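4 April 2018

Glue trials, second batch. Mixed the hide glue at 13 parts to 48 of water as Kyriaki suggested, soaked overnight, then warmed it in the small pot. Weighed out 500 g this time so we don't run short halfway through the joints again.
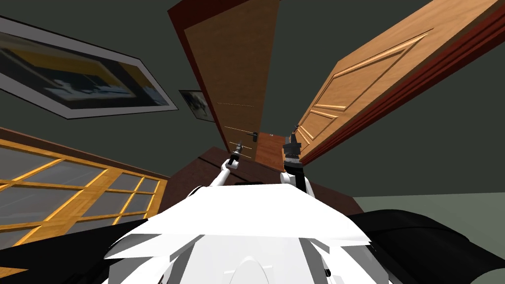 Brushed both faces of the oak pieces and clamped them straight away. The beech ones got a size coat first – thin, left until tacky – and then the same treatment. Octavio thinks the size coat makes no odds on beech. We'll see when they come out of the clamps.

Glue left over: 461 g, kept in the cold store with the lid taped. Please don't reheat it more than twice. 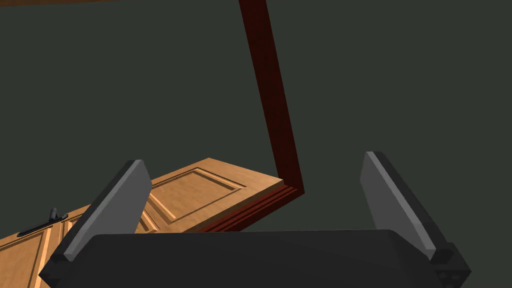 Wooden door, lower part partly hidden.

The March samples from Antoniadis are still on the top shelf. Two had opened along the end grain, both from the batch cut before the timber had settled. Aliki wants them kept until she has looked at the break under the lens.

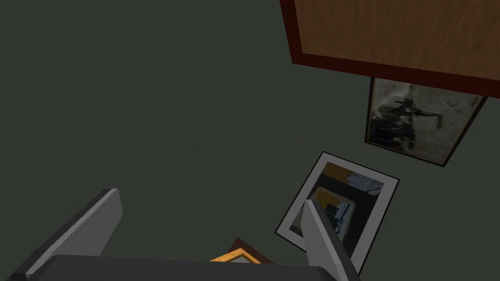

Still to do: label the new pieces, order more brushes (the cheap ones shed), ask Estrella whether the Cluvero thermometer was ever checked. It reads low against mine.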